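A favor de la mesa blanca

Llevo años trabajando sobre mesas de todo tipo y he acabado por preferir la más sosa: tablero blanco, liso, grande, sin cajones ni repisas encima. Sé que es una preferencia discutible. En las revistas de decoración gana la madera con vetas y en los talleres gana el banco oscuro, que disimula las manchas. Yo defiendo lo contrario, sobre todo para quien maneja cosas pequeñas.

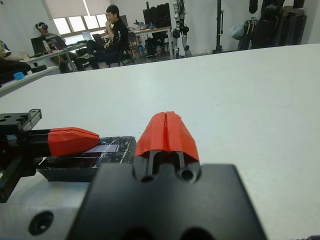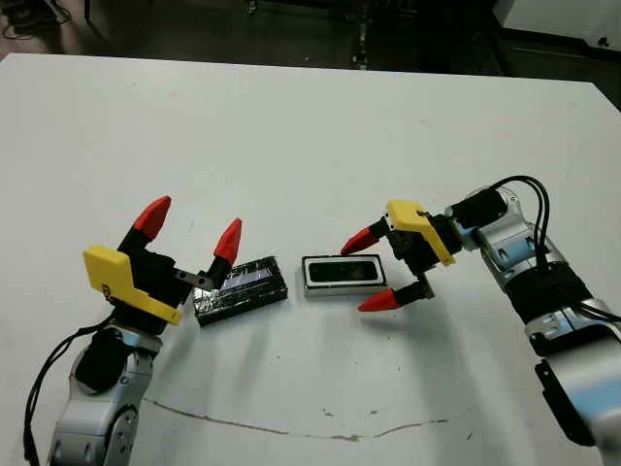
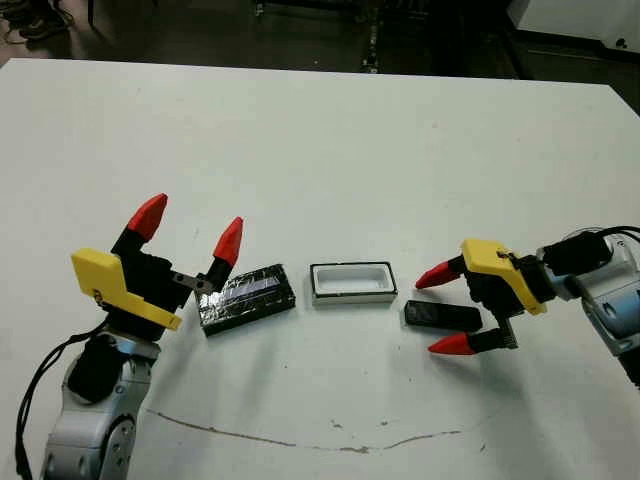 Tablero blanco y un bloque negro rectangular en las tres fotos; en la última, también una bandejita blanca de borde negro y una barra más fina.

El argumento principal es el contraste. Un objeto negro sobre una superficie blanca se encuentra al primer vistazo, con su contorno y su inclinación. Sobre mi antigua mesa de nogal perdía tornillos, tapas y adaptadores que tenía a un palmo de la mano. Los recuperaba pasando la palma por el tablero, que es una forma bastante tonta de buscar algo.

Se me dirá que entonces las piezas blancas desaparecen. Es verdad en parte. Una caja clara sobre un fondo claro se distingue peor, y por eso agradezco que muchas lleven un filete oscuro en el borde o una cara de otro color. La bandeja de la tercera foto se ve bien gracias a esa línea negra del contorno. En casa he resuelto el problema con un rotulador permanente: una raya en el canto de cada recipiente blanco y asunto terminado. Queda feo. A mí me da igual.

El segundo argumento es el tamaño. Para ordenar tres cosas pequeñas hace falta mucha más mesa de la que ocupan esas tres cosas. Quien trabaja en un rincón entre el teclado y la taza acaba apilando, y lo apilado deja de verse. Lo razonable es poner las piezas en fila, con un hueco entre una y otra, y decidir después qué va dentro de qué. Parece un desperdicio de espacio hasta que se prueba una tarde. La cocina funciona igual: el que corta verdura en una encimera despejada termina antes que el que corta en el trocito que le dejan la tostadora y el frutero.

Mi tablero lo compré en Cestholm y costó 496 euros con las patas. Es dinero. Había uno de la mitad de precio, más estrecho, y estuve a punto de llevármelo. La diferencia son unos palmos de fondo y los uso todos los días. También miré el modelo Pleravar, que traía una bandeja portalápices encastrada en una esquina, y lo descarté por esa bandeja. Un hueco fijo en una mesa se llena de clips, gomas y pilas gastadas y ya no se vacía nunca. Prefiero una bandeja suelta, que se pueda levantar, volcar y dejar en otra parte.

Paso a la cinta negra, que merece una opinión aparte. Hay gente que envuelve en cinta todo lo que quiere proteger o mantener cerrado. Lo entiendo, y lo hago a veces. Una pieza encintada no se abre sola ni se raya con facilidad. Pero la cinta arruga, brilla donde no debe y, si hay dos bloques parecidos, los iguala. El que viene detrás no sabe qué hay dentro. Si se envuelve algo, que se escriba encima con rotulador plateado, aunque sea una palabra. He tenido en un cajón hasta cuatro paquetitos negros sin etiqueta y tuve que desenvolverlos todos para encontrar un cargador.

Tampoco soy partidario de los organizadores con muchos compartimentos. Una caja abierta, baja y vacía sirve para más cosas que una con doce casillas, porque admite el objeto que uno tiene y no el que imaginó el fabricante. La mía de Halliday, de las hondas, la regalé: había que meter la mano entera para sacar una pila. La profundidad que me gusta es la que deja asomar la pieza.

Queda la suciedad, la objeción que más oigo. Una mesa blanca enseña el cerco del café, la miga y la marca del lápiz. Lo enseña, desde luego, y se limpia con un trapo húmedo en menos de un minuto. La mesa oscura tiene la misma miga y la conserva más tiempo. Mi familia guarda una mesa de costura de 1914, preciosa, casi negra, y cada vez que la movemos aparecen alfileres en las juntas que llevaban ahí sin que se supiera.

Admito dos casos en los que el blanco molesta. Uno es la luz directa de una ventana a mediodía, que obliga a entornar los ojos; yo giré la mesa y la puse de lado. El otro es el trabajo con cosas transparentes, para las que uso una cartulina gris debajo. La cartulina se guarda detrás de la puerta y sale los viernes, que es cuando reviso las lentes y los tapones de vidrio.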